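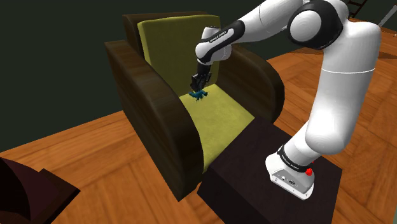 What is the demonstration for?
It lets visitors see the Nestden tidy-up routine run from start to finish in simulation before they book time on a physical arm.

Nestden Open Day Demonstration
Kragh Simulation, Lonthorpe site
Page last revised July 10, 2022

Nestden is a software package for planning and checking pick-and-place work in home settings. The open day session uses the living room set. The arm is mounted on a dark stand beside an upholstered armchair, and the task is to handle a small object over the seat cushion. The gripper works pointing down, with the back cushion and both armrests treated as obstacles.

Sessions run in March and by request at other times. Each session has three parts: a short introduction at the main screen, the live run, and a period at the operator desks where visitors may change the start position of the object and run the task again.

Session details
Run length: 27 seconds at normal speed
Playback: normal, half speed, single step
Stored runs per session: 100
Largest batch: 500 runs
Operator desks: 2

Batches are set up through Trernier, the scheduling tool supplied with Nestden. Trernier logs the joint positions, finger opening and contact forces for each run. Logs can be exported as plain text. Visitors who want a copy should bring their own storage drive.
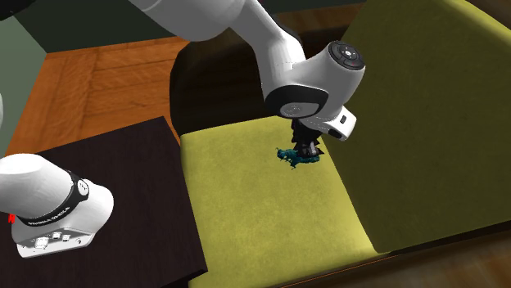 Can a different object be used?
Any object with a closed mesh can be loaded, provided it fits between the fingers at full opening.

Soft surfaces
Seat cushions are modeled with adjustable stiffness and friction. The default values suit woven upholstery. Changes take effect on the next run and are reset when the session closes. Cloth that hangs free, such as a throw or a curtain, is not supported in the current release.

Booking
Requests go to the Lonthorpe front desk by email. State the size of the group and whether export of the logs is needed. Custom meshes must arrive before the day of the visit. Desk time is assigned in order of request.

Related pages
Nestden release notes
Trernier setup guide
Directions to Lonthorpe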